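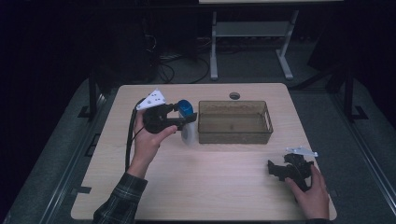 Home | Log | Parts | Wiring | Members

Search this notebook Go

Sunday, June 24, 2018
Grippers, pair two (the Bisgaard build)

Great afternoon on the handheld pair! Gonzalo Barrios brought the reprinted finger pads over from Miltmont and we had both units back together before lunch. New screws all round, and the left jaw no longer binds when you squeeze slowly (that was driving me nuts all through June).

Today's job is bottles into the bin. I like it as a test because a bottle is slippery, it's round, and it tells you right away if the pads don't close parallel. We're after upright grabs only for now, lifted a little off the table and then over the wall of the bin. Left hand does the lifting, right hand stays low and out of the way until it's needed.

Squeeze notes: the trigger wants a 6 mm spacer, the 7 is too stiff for long sessions. With the 6 in, I can feel the plastic start to give, and that's such a nice thing to have in your fingers!
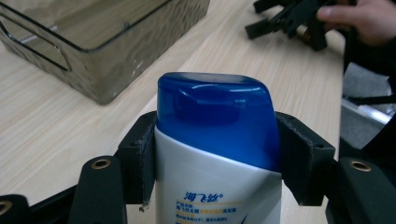

Pad edges are still a bit ragged from the print. Going to leave them, I think the roughness helps on smooth plastic, but Gonzalo wants to sand one set and compare. Fair enough, we have spares in the Grelano drawer.

To do: tie the left cable back so it stops tugging at my wrist. Check marker plate screws on both. Jaw opening measures 67 mm at full stretch, write that on the parts sheet before I forget again. Try the same lift with the hands swapped.

Contact the shop | © 2018 Cisongate Workshop | Back to top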